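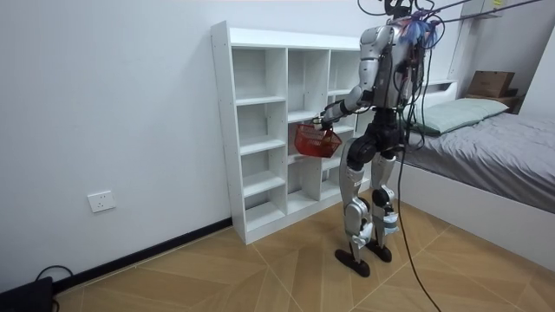

Ilonham bedrooms to get open cubbies in place of wardrobes

Renters moving into the Hellthorpe apartments in Ilonham from September will find open shelving in the second bedroom where they might have expected a wardrobe, and the company behind the idea would like everyone to be pleased about it.

The building's 50 apartments all have the same small second bedroom. Under the original fit-out each was to have a built-in robe with sliding doors. That has been dropped. Each room will now have a freestanding white cubby unit from furniture supplier Stetero, sold under the name Yang, along with a set of plastic baskets and a printed guide on how to use them.

The guide calls this the "open bedroom". It says people who can see their belongings put them away faster, buy less and sleep better. It does not say who was asked, or where they were sleeping at the time.

Stetero's local manager, Kane McKinnon, said the change was made for tenants.

"A wardrobe is a place where things go to be forgotten," he said. "With open compartments you know what you've got. You take the basket, you put the stuff in, you put the basket in the cubby. It's a two-minute job at the end of the day."

Asked where a winter coat goes, he said it could be folded.

The unit is tall and narrow, with three columns of open compartments and thin horizontal shelves. The left column is divided into five. In the other two the shelves are set at staggered heights, so they don't run in a straight line across the whole piece. The brochure describes this as "a lively rhythm". In practice it means you need to think about what goes where, and whether a basket that suits one cubby will suit the one beside it.

McKinnon said the staggered layout was one of the most popular features, as it gave room for tall things and short things in the same footprint. That's a fair point as far as it goes. Anyone who has tried to keep board games, a sewing machine and a pile of jumpers on evenly spaced shelves will know the trouble. But a bedroom is mostly clothes, and most clothes that aren't folded want a rail. The Yang has no rail.

It has no doors either. Stetero doesn't offer doors for it as an extra, and McKinnon said there were no plans to.

"Doors would defeat the purpose," he said.

The room in the photograph has a plain white wall and a wood-look tiled floor, with the white unit up against the wall and a small red basket held at the height of the third shelf. The compartments are bare. Shelving tends to look its best that way, and it's worth remembering when you look at any brochure for open storage, from this company or another one. Put in a week's washing, a phone charger, the spare doona and whatever came home in a school bag, and you have a different piece of furniture.

Then there are the baskets. The whole scheme leans on them, and they're the part that gets the least attention in the guide. The red one is a small plastic basket with a perforated, mesh-like body and a handle to carry it by. A basket like that is good for socks, toys, hair things and the odds and ends that collect on a chest of drawers. Being perforated, it also lets you see a bit of what's in it without pulling it out, and dust can see its way in too.

What a small basket won't do is hold a doona. The guide suggests keeping bulky bedding "elsewhere in the home", and in an apartment of this size that is a bold suggestion. The linen cupboard in the hall was on the original plans and is still there, to be fair to everyone. It is one cupboard.

The handle is a different question. A handle is handy for carrying, and if you are going to move from the bed to the shelf and back with your arms full of small things you'll be glad of it. Whether it folds down far enough to slide under a shelf is something a buyer should test before paying for a full set. McKinnon said the baskets supplied to Hellthorpe would "go in beautifully". He wasn't able to give the height of the lowest cubby when asked, but offered to find out. We have not heard back.

Money is the other part of the story. The developer's own schedule put the built-in robe at $2610 an apartment, fitted. The figure for the Yang unit and baskets hasn't been released. McKinnon said it was "competitive" and that cost had not driven the decision. Tenants may form their own view on that. The advertised rents were set while the robes were still on the plans, and they haven't moved.

The listing for the apartments has been reworded. "Two bedrooms with built-ins" has become "two bedrooms with storage", which is accurate. The main bedroom keeps its robe.

There is something to be said for the idea, and some of it even gets said in the guide. Sliding doors come off their tracks, and in rentals they tend to stay off. A freestanding unit can be moved to a different wall, or out of the room altogether if the tenant owns something better, although the lease says it must be back in place when they leave. Kids can reach the lower cubbies and can, in theory, put their own things away. Someone using the second bedroom as a study would probably take shelves over a robe any day, and a fair few will be doing that.

A tiled floor helps as well. It's flat and it's easy to sweep around the base of a unit, where carpet would leave it sitting a little forward or back depending on the edge strip. But tall, narrow furniture wants fixing to the wall whatever it's standing on, above all in a room a child might use. The guide mentions wall fixing once, on the last page, under "optional steps". It shouldn't be optional. Asked about that, McKinnon said every unit at Hellthorpe would be fixed before handover and that the wording would be looked at.

If so, that rather takes the shine off the line about moving it to a different wall.

He was firmer on the tidying claims. Pressed on where the two-minute figure came from, he said it was "what people tell us". It's printed on the front of the guide in large type. Two minutes to clear a bedroom floor is possible if there isn't much on it, and the guide's own method has rather a lot of steps for the time allowed: sort by person, sort by type, fill a basket, return the basket, wipe the shelf. Wiping alone would eat up a good part of it, given the number of ledges in an open unit compared with one pair of doors.

The guide also recommends leaving a third of the compartments free "for visual calm". In a room with nothing else to put things in, this is advice for people who own a third less than they do. There's a page on how to get there, with a list of things to give away. Coat hangers are on it.

People looking at the apartments should ask three things before signing. Is the unit fixed, and to what? Which baskets come with it, and do they fit every cubby or only some? And can a tenant bring in a hanging rail or a robe of their own, and where does the Yang go if they do? The leasing office told us the last one would be handled case by case.

Inspections of the finished apartments are by booking through the Hellthorpe leasing office. McKinnon said one second bedroom would be set up with clothes, bedding and toys in the cubbies, so that people could see how the system works when it's full. As of this week it hadn't been done. Take a tape measure, and if you own a decent coat, take that too.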